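What the flood map doesn't know about Bustbridge
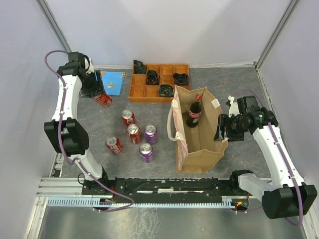
Two robot arms over a gray, stone-patterned tabletop.

The county sent out its new river alert plan in September, and I read the whole thing, all 12 pages, with a pencil. I live 10 blocks from the water and I was here for the last flood, so I figure I've earned the right to be picky.

The plan says 358 homes in Bustbridge are at high risk. Last time, 548 households signed up for help with water damage. I asked Wayne Dhillon, who ran the meeting, how those two numbers fit together. He told me the new model was "more refined." Maybe it is. But I carried wet drywall out of a house on Skilum Street that the refined model colors a nice safe green, and I'd like someone to explain that house to me before I trust the rest of the map.

My neighbor Eun-ji Ha thinks I'm being unfair. She points out that a lot of the damage came from backed-up storm drains, and a river model was never supposed to cover drains. Fine. Then say so on the first page. The word "drain" shows up once in the plan, in a footnote, and the people getting this thing in the mail are going to look for their street, see green, and put it in the recycling.

The other big promise is the phone alert. We had phone alerts last time too. Mine came at 4:40 in the morning, when the underpass was already full and Reinaldo Moura's truck was sitting in it up to the door handles. He got his alert while standing on the roof of the cab. The plan says the new system will be faster. Faster than what? There's no number anywhere, no target, and no word on what happens when the power goes out and takes the cell tower with it.

I did like one part. Fiifi Ackah got them to add the high school gym as a second shelter, so folks on the east side won't have to cross the bridge to reach dry ground. He pushed for that for two years. It's plain and cheap, and I can picture it working at night in the rain.

The rest I'll believe when I see it. Comments are open until the end of the month, and I've sent mine in, with the Skilum Street address at the top. Wayne says he'll get back to me. I still have some of that drywall in the garage if he wants to come look at it.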